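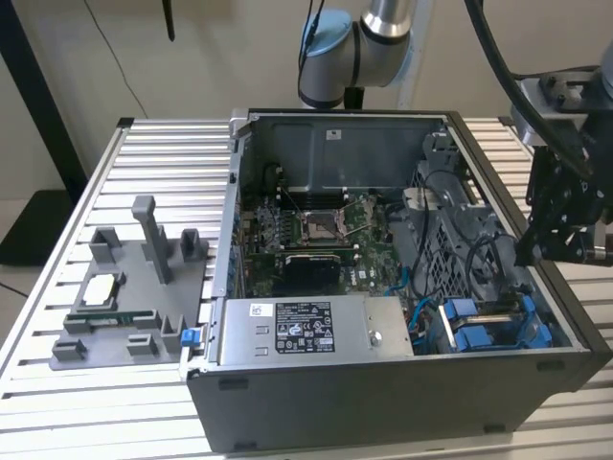 1/ Spent the afternoon at the Trarneck open day watching a robot arm take old desktop computers apart and I have so many notes. Thread, probably a long one, mute me if you're only here for the bread posts.

2/ Quick background. Trarneck does refurbishing and parts recovery. Schools and offices send in their old machines, Trarneck pulls the good parts, tests them, and sells them on or puts them into rebuilt computers. Most of it is still done by people with screwdrivers. The robot cell is the new thing, and once a year in September they let the public in to look.

3/ Getting there: the Trasport shuttle from the station drops you right at the Ó Súilleabháin building. Go in by the loading dock side. The front door has a very nice sign on it and is locked. I walked all the way around with a couple of other people who had also believed the sign.

4/ You sign in, get safety glasses and a sticker, and they take you over in groups of 8. That's a great size for this. I've been to demos where you watch the back of somebody's jacket for half an hour.

5/ OK the cell! The table is all silver metal rails with slots running along it, so you can bolt things down wherever you like and move them tomorrow. I want one for my garage. I do not have a use for one in my garage.

6/ Next to the computer there's a gray 3D-printed tray with a tall post and a bunch of little brackets and clips. They call it the nest. Parts go there when they come out, so the arm always knows where it put them. The one on the table is the 13th version, and our guide had opinions about most of the earlier ones.

7/ I asked why print it when you could have one machined and the answer was speed. Somebody gets annoyed with a bracket in the afternoon, changes the drawing, and the new one is off the printer by morning.

8/ The computer itself was a plain black tower on its side with the panel off. If you worked in an office any time in the last couple of decades you've kicked one of these under a desk. I felt weirdly fond of it.

9/ And it's a good thing to practice on! Lots of blue plastic inside, and the blue bits on the drives are the parts a human is supposed to grab. Our guide said that's one reason they started with this type of machine. A bright color is a gift to a camera.

10/ There's a small camera down by the gripper so you get the view from the robot's wrist, and I could've stood there all day. You see black fingers along the bottom and then the whole inside of the case past them, like leaning over a balcony.

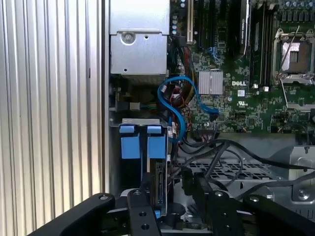
I had honest-to-goodness goosebumps the first time it went in. It moves a lot slower than I expected, then it stops and sort of considers, then it goes another tiny bit. A kid near me whispered "come on, come on" the entire way down.

11/ Cables! Cables are the whole problem! I came in thinking the hard part would be gripping things. The team told us gripping is fairly tame these days and what ruins their week is a loose wire. A drive cage is always in the same spot. A SATA cable is wherever the last person left it.

12/ So two computers of the same model, same year, same office, can be completely different jobs for the arm. One was put together by a person who tucked everything in neatly and the other was fixed in a hurry by somebody who wanted to go home. I have been the second person.

13/ Their approach for now is that a human operator guides the arm through the job many times, with different machines and different messes, and they save all of it. The software learns from those runs. They had 411 saved runs on drive removal when we visited, and the team was quick to say that's a small number. They'd like a great many more before they trust it alone on a full shift.

14/ I got a turn!! Visitors can try the practice controls (on a scrap case, with a team member's hand over the stop button). You think "left a little" and your hand does left a lot. My drive came out at an angle that made a person behind me say "oh dear."

15/ What I learned from my turn is that you really miss your sense of touch. When I pull a drive out of my own computer I'm barely looking. I wiggle it, I feel where it's stuck, I wiggle it the other way. With the controls all I had was the picture from the wrist, and I kept hunting around for where the fingertips ended and the metal began.
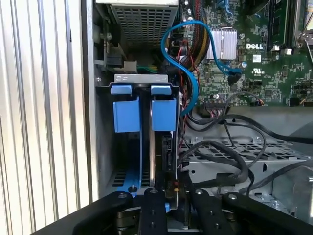

16/ On the gripper. It's black, lots of flat linked plates and small screws, and the fingers are slim so they can get down beside a drive. Skadex makes the finger sets for them, and the swap between sets takes a couple of minutes with a hex key. They let us handle a spare one. Heavier than it looks.

17/ I asked if a suction cup wouldn't be easier for some of this. They've tried it! Great on flat lids and hopeless in the drive area, where there's hardly any smooth surface to stick to and you have to reach past the cables anyway.

18/ Favorite failure story from the tour: early on, the arm learned to pull a drive beautifully and never learned to let go of it at the right moment, so it would carry the drive over to the nest and hover. Just hover. They left it once to see what would happen and it was still hovering when they got back with coffee.

19/ Somebody in our group asked about jobs, in a pretty direct way, and I was glad they did. The reply was that they can't hire enough people for teardown as it is, and the work is hard on wrists. The folks who used to do it all by hand are the ones guiding the arm now, and they're far better at it than the engineers. I'd want to hear that from the teardown folks when the boss isn't in the room, but two of them were on the tour team and seemed really into it.

20/ One of them showed us how she checks a case before it goes on the table. Look for a missing screw, look for tape, look for anything glued. Tape is apparently the worst. People tape things inside computers! Why!

21/ Compare that with the hand bench on the other side of the room, where a drive comes out in the time it takes to read this sentence. The robot needed a couple of minutes for the same job when we watched. They don't hide this. The bench and the cell are in the same room and you can turn your head and see both.

22/ The case for the robot is more about the long boring stretches. It doesn't mind case number ninety. It also writes down what it did, every time, so if a batch of parts tests badly they can go back and see how each one was taken out. The hand bench uses a clipboard.

23/ You also get close enough to see how crowded it is for the hand. Gripper plates, case wall, drive cage, cables looping over all of it. I had a much easier time forgiving my own attempt after that.
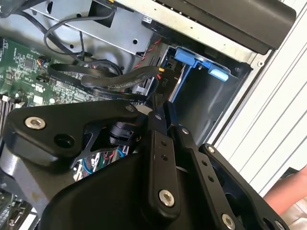
24/ Got this one in my replies already so I'm putting it in the thread.

What happens to the data on the drives once they're out?

Every drive goes into a locked bin straight from the nest. From there it's wiped and tested, and if it fails either one it gets shredded on site. The wiping room isn't part of the tour.

25/ Another one from the replies: can you bring your own old computer? They had a drop-off table by the dock door and took desktops and laptops. Printers, no. There was a hand-lettered sign about printers with a lot of underlining.

26/ Practical stuff if you're thinking of going next year. Wear closed shoes, they do turn people away. The room is loud near the hand bench and fairly quiet by the robot, so if you have questions save them for the robot end. Kids are fine in the viewing area, but the practice controls are for teens and up.

27/ The tour is 2 hours if you do all of it. I'd go early. By the last group the practice controls had a line out past the coat rack, and the cookies had gone too.

28/ Things I'd still like to know: how it copes with a different brand of case (they're starting on that this winter), whether it can put parts back IN, which the guide laughed at in a tired way, and what the arm does overnight. I forgot to ask about the last one. I picture it sitting there in the dark over that nice table.

29/ Went home and opened up my own desktop just to look. So much dust. There's a cable in there tied in what I can only call a bow and I have no memory of doing it.

30/ If anyone who was in the late group got a clip of the arm putting a drive in the nest, please send it to me, mine is forty seconds of my own thumb.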